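4. Comparing two sets of jaw pads on the hand-held gripper

This section is for the user who has received the Rakden hand gripper with more than one set of pads and wants to decide which set to keep mounted. Please finish Section 3 (charging and first connection) before you begin. The comparison needs one person for the single-hand test and the same person for the two-hand test. Do not change the operator in the middle, or the results of the two pad sets can not be put next to each other.

4.1 What you need

Hand gripper, left and right unit
Sumlow foam pads, one pair for each unit
Ernholm rubber pads, one pair for each unit
Screwdriver from the accessory bag
Logging software, with the Lục controller profile installed
A few light objects from daily life, of different shape and hardness
Test sheet from Appendix B

4.2 Mounting the pads

1. Switch off both units and wait until the status light is off.
2. Open the jaws fully by hand. Do not pull on one jaw only.
3. Remove the old pad from the bottom corner. Pull slowly.
4. Clean the inside of the jaw with a dry cloth. Do not use alcohol on the black parts.
5. Put the new pad in place and press it for 19 seconds along its full length.
6. Repeat for the other jaw, then for the second unit.
7. Close the jaws without any object between them. The two pads must meet over their full height. If you see light between them at the top, loosen the jaw screws by a half turn, align, and tighten again.

Caution: Keep fingers out of the jaws when the trigger is released. The spring closes faster than most people expect at first use.

Note: The foam pad is thicker than the rubber pad. After each change of pads you must do the zero setting again (4.3), also when the software does not ask for it.

4.3 Zero setting

1. Switch on the left unit, then the right unit.
2. In the software open Controller, then Profile, and choose Lục.
3. Hold the trigger fully pressed until the value on the screen is stable. Press Set open.
4. Release the trigger. Press Set closed.
5. Write the closed value on the test sheet. Repeat the steps for the right unit.

If the closed value moves by more than 3 between two closings, the pad is not seated well. Go back to 4.2, step 5.

4.4 Preparing the table

Choose a table where you can stand and reach all objects without bending. A surface with some print or pattern on it is better for the camera than a plain white one, and a sheet of newspaper is good enough. A folded towel on top gives a second height and a soft ground, and this is useful for small objects which are difficult to take from a hard table.

Guide the cables to the outside, so that each one has a free loop and does not cross the other. Set the camera to 300 frames for each short trial. Ordinary room light is accepted, but avoid a lamp which shines directly to the lens.

4.5 Single-hand test

1. Take one unit in the hand you normally use.
2. Start the recording and wait for the short tone.
3. Grip a light object from the side, at the middle of its height.
4. Lift it, hold it still until the second tone, and put it down on the same place.
5. Mark the result on the sheet: held, turned, or dropped.
6. Do the same with the next object. When all are done, change the pads and start again from 4.3.

Caution: Thin plastic objects can be pressed out of shape before you feel it in the trigger. Close slowly and stop when both pads have contact.
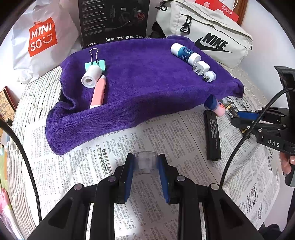 4.6 Two-hand test

In the two-hand test one unit keeps its object in the air while the other unit goes to a second object. With a clear plastic cup in the foam pads, for example, you can approach a battery from the side with the other unit. The difficulty is in the hand which does nothing, because it becomes tired and the trigger opens a little.

1. Grip the first object and hold it upright.
2. Bring the second unit near to its object, with the jaws open, and wait for the tone.
3. Grip, lift and put down the second object.
4. Put down the first object.
5. Save the recording with the pad name in the title.

Note: In our own trials, written down by Darcy Treloar on 10th December, the complete set had 1,359 grips. The foam held smooth light things better, and the rubber was better for flat, heavy ones. Your result can be different if your pads are old.

If one unit loses connection during the test, delete only this trial and repeat it. For replacement pads see Section 7.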